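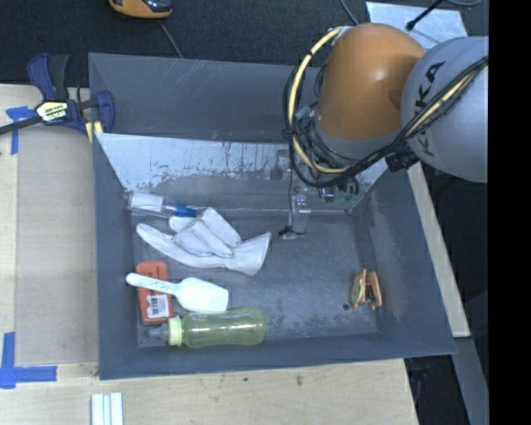
3.2. Materiales y estado de los contenedores

Los contenedores empleados en el estudio son cajas rectangulares grises de uso corriente en almacenes de suministros, con paredes interiores inclinadas y fondo plano. Se seleccionaron entre las que llevaban más tiempo en circulación en el depósito de Flamham, donde se utilizan para guardar material suelto de poco peso: guantes de trabajo, tubos, piezas de recambio y artículos de limpieza. No se incluyeron cajas nuevas, puesto que el interés del trabajo está en el deterioro de la superficie interior y en su efecto sobre la localización visual de los artículos por parte del personal de preparación de pedidos.

El desgaste se clasificó según la escala de Whitlock, que distingue entre arañazo lineal, zona mate y desprendimiento de la capa superficial. Los tres tipos pueden coexistir en una misma caja y no se distribuyen de manera uniforme. En el fondo predominan los arañazos claros y las zonas gastadas; en las paredes, las marcas tienden a concentrarse cerca de la base, a la altura en que el contenido roza al vaciar o al arrastrar la caja. La figura 4 corresponde a una caja con deterioro de grado alto. El fondo presenta arañazos y zonas gastadas, y el panel claro e inclinado que la cruza muestra una superficie descascarillada y moteada de gris más oscuro en la parte inferior. La pared izquierda, en cambio, se ve lisa.

Figura 4. Contenedor con deterioro de grado alto. En el lado izquierdo, artículo tubular transparente con extremo azul y guante de trabajo de tela blanca.

3.3. Artículos

El catálogo del depósito supera las 2,000 referencias. De ellas se retuvieron 500, tras descartar líquidos, objetos frágiles y cualquier artículo que no cupiera por completo en la caja. Las referencias retenidas se agruparon en dos familias: artículos rígidos, que conservan su contorno sea cual sea la postura en que caen, y artículos deformables, cuyo contorno cambia cada vez que se depositan.

El guante de tela es el caso más representativo de la segunda familia. Un mismo guante puede quedar extendido, con un dedo separado del resto y los demás plegados unos sobre otros, o recogido en un bulto en el que apenas se reconoce el puño. Las arrugas y costuras producen sombras grises que, sobre un fondo rayado, se confunden con facilidad con las marcas de la propia caja. En la primera familia, los artículos transparentes plantean una dificultad distinta, pues dejan ver a través de ellos el fondo y sus arañazos. En el artículo tubular de la figura 4, las partes que ofrecen contraste son la sección blanca interior y el extremo azul.

3.4. Procedimiento

Se prepararon 1,000 disposiciones. En cada una se vertieron los artículos desde el borde de la caja, sin ordenarlos después, y se dejó que se apoyaran libremente unos en otros. Solo se repitió el vertido cuando algún artículo quedó fuera del contenedor. Las sesiones se realizaron siempre por la mañana, con las luces del techo encendidas y las persianas bajadas.

Para cada disposición se anotaron el grado de deterioro, la familia de cada artículo, la existencia de contacto entre artículos y la zona ocupada (izquierda, centro o derecha). Se consideró que había contacto cuando dos artículos se tocaban en al menos un punto, aunque el resto de ambos quedara despejado. La anotación corrió a cargo de 6 personas con experiencia previa en el depósito, que trabajaron por separado con la plantilla de registro Bernard. Las discrepancias se resolvieron en una segunda lectura conjunta.

Las diferencias más frecuentes entre anotadores afectaron a la zona ocupada, sobre todo en los guantes extendidos en diagonal, que a menudo abarcan dos zonas. En esos casos se asignó la zona en la que se encontraba la palma. El mismo criterio se aplicó en las cajas procedentes del almacén auxiliar de Flastthorpe, cuyos resultados se presentan por separado en la sección 4.2.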